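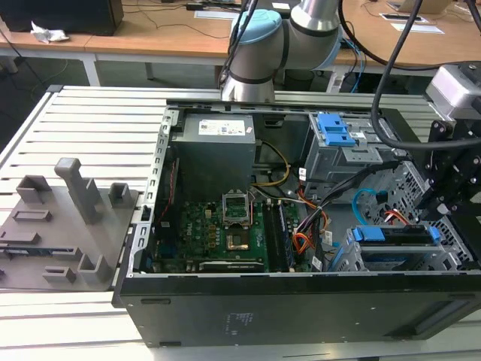

Old Desktops Get a Second Turn at the Bekau Street Repair Room

If you have an old desktop computer sitting in a closet, under a bed or behind the water heater (and a good many of us do), the folks at the Masance Repair Room on Bekau Street would love to hear from you. The room opens again this Saturday morning for the second round of its computer refresh, and the benches are already filling up with towers that people had more or less given up on.

The idea started small. Rekha Unnithan, who runs the room, put up a card at the Chettiar grocery in March asking whether anyone had a computer they no longer used. She was hoping for a handful, enough to set up a homework corner at the Ceso Community Hall next door. By the end of that week there were towers stacked along the hallway and a few more in the back seat of her car.

"I had to park on the street and walk in with my groceries on one arm and a computer on the other," she told us, laughing. "But I love them, these older office machines. You take the side off and everything is right there where you can reach it. The blue plastic parts are the ones you grab to get the drives out. Somebody thought about the person who would have to fix it."

Many of the donations are Dell desktops of the kind that spent their working lives in offices and school libraries, and they make good teaching machines. Each one is laid on its side with the panel off, and then it gets a slow and thorough going-over. The memory comes out and goes back in. The hard drive is wiped before anything else is done with it, and donors can stay and watch if they like. And then there is the processor, the part that makes newcomers hold their breath. The metal bracket swings up and the socket sits open underneath, with a field of tiny gold-colored contacts that no one is allowed to touch with so much as a fingertip.

Unnithan teaches that step herself, one learner at a time, and she will not be hurried through it. She has people practice lifting the bracket and setting it down again on a dead board before they go near a live one. Bent pins, she says, are the saddest thing in the whole room, and she keeps a magnifying glass and a sewing needle in her drawer for the times they happen anyway.

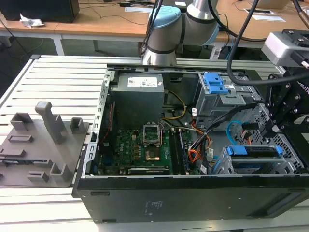 Cables are the other thing that takes longer than people expect. Power runs one way and data another, the bundles like to spring back toward wherever they used to live, and it is very easy to close up a case and find one plug still hanging loose inside. Learners are asked to make a little sketch before they unplug anything. Some of the sketches are lovely, and a few have been taped up by the door.

The first round finished with 15 working computers. Seven of those went straight to the homework corner, and the rest went home with families who had asked for one on the sign-up sheet. Machines that couldn't be saved were taken apart for memory, drives and power supplies, and the parts are sorted into bins for the next round. The neighborhood raised $3,246 toward keyboards, monitors and a few new drives, much of it at the bake sale outside the hall, and Unnithan would like everyone who brought a pie to know that it was noticed.

Saturday's session starts at 9 a.m. and runs until the coffee is gone. Two beginner spots are still open at the time of writing, and children are welcome with a grown-up. You don't need to bring tools, though long sleeves with dangly cuffs are best left at home. Desktop towers can be dropped off at the side door in any condition, with or without a power cord. The room can't take printers or the big old glass monitors this time, as there is simply no place left to put them.

Families who would like to be on the list for a finished computer can sign up at the Ceso front desk or ask at the Chettiar checkout, where the card is still up.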